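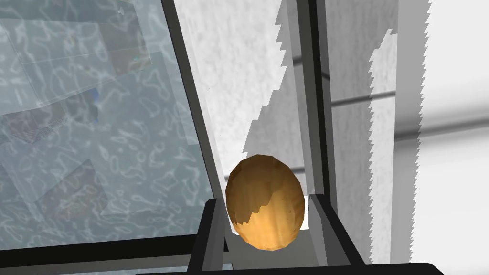 So I finally made it to the open day at Drekton! I've been saying I'd go for two years running, and both times something came up (a flooded basement, then a cousin's wedding), but this May I got myself out of bed, filled a travel mug and drove over before the parking lot could fill up. It filled up anyway. I ended up on the grass next to a food truck, and let me tell you, there are worse places to leave a car.

If you don't know the place, Drekton does robot software in the old Suwannarat building, the long one past the rail crossing that used to be a furniture warehouse. They still have the loading doors, and they'd rolled them all up for the day so it was breezy and bright inside. The woman at the sign-in table said they'd had 900 people sign up, and I believe it, going by the line for the coffee.

I'd pictured a lot of big arms swinging car doors around. There was one big arm, behind a fence, stacking crates very slowly, and the kids loved it. But the part I hung around for was the simulation corner, where they show how a robot gets its practice in on a computer first. The program is called Zosness, and you sit down at a desk with a controller and drive a virtual gripper through virtual rooms. The job they had us doing was picking up an egg. Well, an egg-shaped thing, anyway! It's golden brown with little dark speckles, and the outline is made of short straight lines if you look closely, like something out of a video game from when I was in high school.

You look out along the two dark fingers, so it feels a bit like they're your own hand, and you close them on the egg from either side. I thought it would be easy. It was not easy. On my first try I came in too fast and knocked the thing clear across the floor, and the guy running the desk just hit reset without even looking up, so I guess he'd seen that plenty by then. Second try I got hold of it. I may have cheered. A boy behind me in line (maybe eight or nine) asked if it was his turn yet.

What surprised me was how odd the room was. There's a big pane of glass on one side with wavy white lines all over it, like the bottom of a swimming pool on a sunny day, and the shadows on the walls come down in jagged little stair steps. Even the egg gets one, with a pale yellow patch on its lower half and a zigzag edge where the dark part starts. I asked whether that was a mistake. The guy said they don't mind it, because they want the software to meet all kinds of strange lighting and still find the egg. He told me it had gone through 2,586 practice rooms so far, and that they change the glass and the walls and the colors from one to the next. I asked if any of them looked like my kitchen and he said probably, which I'm choosing to take as a compliment.

After that I went over to the Handitance table. That's their real gripper, the one you can touch, and they had it handing out tennis balls. It's gentler than I figured it would be — it held the ball out and waited for me to take it, and I said thank you to it out loud, in front of people. I also got to squeeze the fingertips, which are squishier than I expected, kind of like a good spatula.

A couple of practical things if you're thinking of going next time. Get there before ten if you want to drive the simulator, as the line was out past the loading doors by lunch. Bring a sweater, it's colder in there than outside. The talk upstairs was over my head by the third slide, though the chairs were comfortable and I did pick up a free pen. And get the dumplings from the food truck! I had the pork ones and then went back for the mushroom ones, and I ate those sitting in my trunk with my feet in the grass.

I've already put my email on the list for the next one. I want another crack at that egg.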